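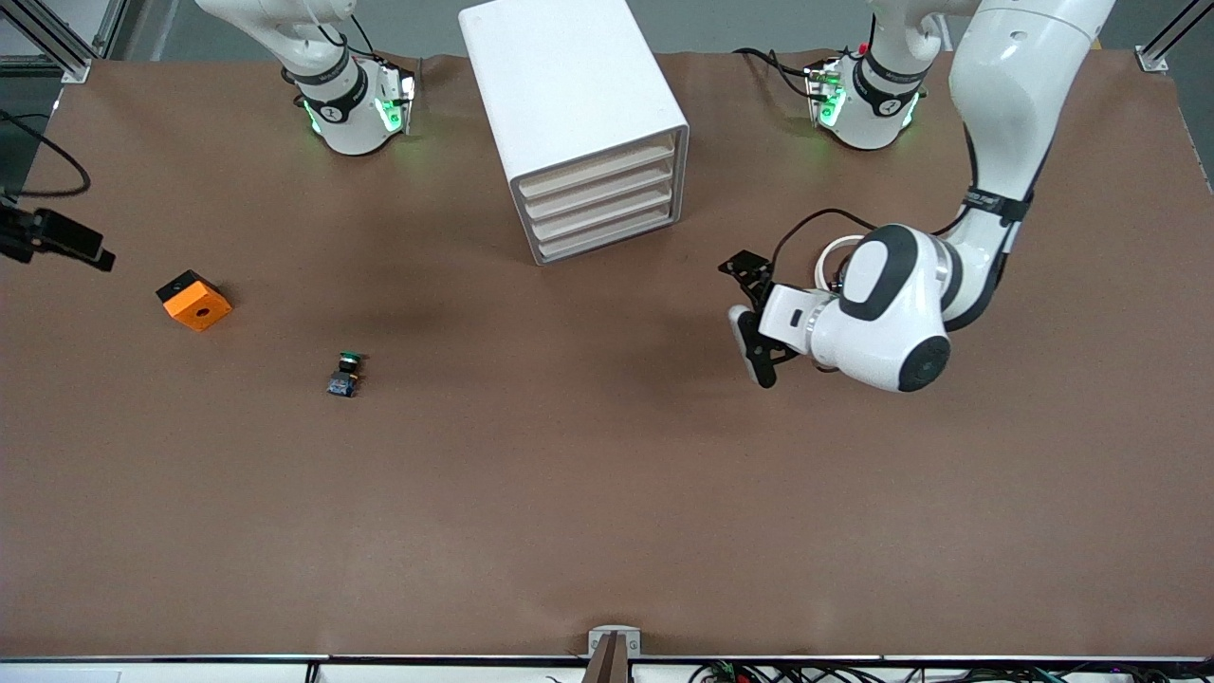

Small Drawers, Big Table: Notes From the Rostdale Workroom

The shared table at Rostdale has a fresh covering of brown paper, and the white drawer cabinet now stands on it. Several members have asked what the cabinet is for and whether they can use it. The short answer is yes. It has four drawers, stacked one above the other, with pale beige fronts, and it is meant for small things in current use at the table.

Until now most of those small things lived in the Pulska bins by the door. The bins are fine for bulk stock, and they will stay. They are less good for the six screws and one spring that belong to a job you will finish next week. Those tended to end up in a coffee mug or in somebody's coat pocket.

How the drawers are divided

Top drawer: fasteners for open jobs. Put them in a small bag with the job slip inside. Anything without a slip goes back to the bins at the end of the month.

Second drawer: switches, buttons, caps and knobs. Please keep a cap together with its base. We lost a good many matched pairs over the winter, and replacements from Ludevix come only in packs of 200.

Third drawer: tape, labels, pencils and the short ruler. The long ruler hangs on the wall and does not fit, as two people have already found out.

Bottom drawer: cloths and spare paper clips for the table covering. No liquids in this drawer, or in any of the others.

The drawers are plastic and the runners are light, so please don't load them with anything heavy. Clamps and vises go on the lower shelf as before. If a drawer sticks, take it all the way out and look behind it before pushing. Usually a label has slipped over the back.

About the paper

The brown paper comes on a roll from Dubey, and we bought two rolls in the spring. It saves the table from glue and scratches, and small parts show up well against it. Change it when it is torn or marked enough to be distracting. A few pencil lines are no reason to throw out a whole sheet.

To change it, clear the table completely, including the cabinet. Take the drawers out first and carry them separately, then move the empty body. Roll the old sheet inward from both ends so that whatever is lying on it stays on it, and shake it out over the tray. In July we recovered enough washers this way to fill a jam jar – most of them good.

Cut the new sheet a hand's width longer than you think you need and fold the extra under. The roll goes back on its hook with the loose end taped down.

Leaving things on the table

Small items left out on the paper overnight are fine if they belong to a job that is under way. Put a slip next to them with the job name and the month. Blocks, test pieces and single switches with no slip will be moved to the second drawer or the oddments box, depending on size. They are kept there for one month.

Please leave the cabinet toward the back of the table when you have finished, with its drawers shut. The front half is the part people need for working, and an open drawer is easy to catch with a sleeve.

Labels

The drawer fronts do not have labels yet. We have an order in for a box of 1,000 blank ones, far more than four drawers call for, and the rest will go toward relabeling the Pulska bins. Suggestions for the bin names can be left in the notebook by the sink. Write clearly, and put the bin's present name next to the new one.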